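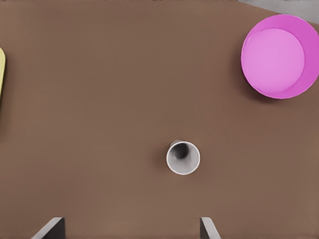 White cup, pink bowl and an open gripper in the Rantala simulator, seen from above.

Rantala FAQ

I'm Nahuel Ulloa and I look after Rantala, the tabletop simulator from Nallia. These are the things people email me most!

What do I get for my money?
The simulator, 300 ready-made table layouts and a year of updates. You can also make your own layouts, and you should – it's the fun bit.

Do I need a real arm?
Nope. Plenty of people never plug one in. If you've got a Zonen arm you can send it what you've trained, but please start at slow speed (I've chipped a mug or two).

Will it run on my laptop?
If it has a half-decent graphics card, yes. Mine is 4 years old and copes, though the fan gets noisy on long runs.

How many tries before it picks up a cup?
Depends on your settings. My last one took 2,000 tries to get reliable, and I've had worse.

Can I change the colours?
Yes, bowls, cups, tabletop, the lot. Look under Table, then Surfaces.

Is there a school price?
There is, it's 576 euros for a whole classroom. Write to me from your school address and I'll send the form.

When are you around?
Most weekdays, plus Saturday mornings in the Lamosau forum.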